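2020-10-21

Kursdaten-Abgleich, Fortsetzung. Feed A gegen Schlusskurse Cudedham, Oktober bis gestern. Lauf über Nacht durch, 38 Titel mit Abweichung, davon 30 nur Rundung (dritte Nachkommastelle, Feed A schneidet ab, Cudedham rundet kaufmännisch). Die schmeiß ich aus der Liste, Toleranz im Skript hochgesetzt.

Bleiben acht. Plindton ist der schlimmste: Kurs vor der Dividende bereinigt, danach nochmal bereinigt. Doppelt abgezogen also. Sieht im Chart aus wie ein Einbruch nach einer Gewinnwarnung, gab aber keine. Die Tagesrendite geht dann natürlich direkt in die Volatilität rein und von da ins Momentum-Signal – deswegen stand Plindton gestern auf der Verkaufsliste.

Baoshan Jiang meint, der Fehler sitzt im Importer und nicht beim Anbieter. Glaub ich inzwischen auch. Rohdatei von Hand angeschaut, da steht der Wert nur einmal bereinigt drin. Flag "adj" wird beim Einlesen ignoriert.

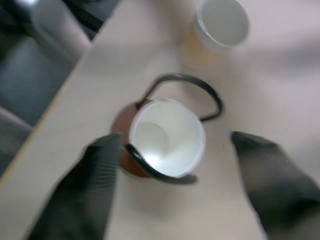

Emailletopf mit Drahtbügel, Blick von oben, Greiferfinger am unteren Rand.

Zweite Baustelle: Cadlow. Umsatz an der Börse am Stichtag knapp 700 Stück, im Feed steht 0. Bei Umsatz null nimmt unser Filter den Vortageskurs, Renidte also null, Titel wirkt viel ruhiger als er ist. Filter erstmal so gelassen, aber Warnung eingebaut. Müsste man grundsätzlich klären: Vortageskurs oder Lücke? Bin für Lücke. Baoshan für Geld-Brief-Mitte, wenn vorhanden. Vertagt.

Du (der Titel, nicht die Anrede, Suche im Log ist eine Katastrophe) hatte Split 2:1, Stückzahl angepasst, Kurs nicht. Manuell korrigiert, in der Korrekturtabelle eingetragen mit Kürzel.

Restliche fünf noch nicht angesehen. Zwei davon vermutlich Zeitzone, Schlusskurs vom falschen Tag.

Zu tun:
– adj-Flag im Importer auswerten, dann Plindton komplett neu einlesen
– Momentum-Liste neu rechnen, alte Version nicht überschreiben!
– beim Anbieter wegen Cadlow nachfragen, Ticket ist noch keins offen
– Testfall für Splits, gibt bisher garkeinen

Neuer Lauf gestartet, Log liegt im üblichen Ordner.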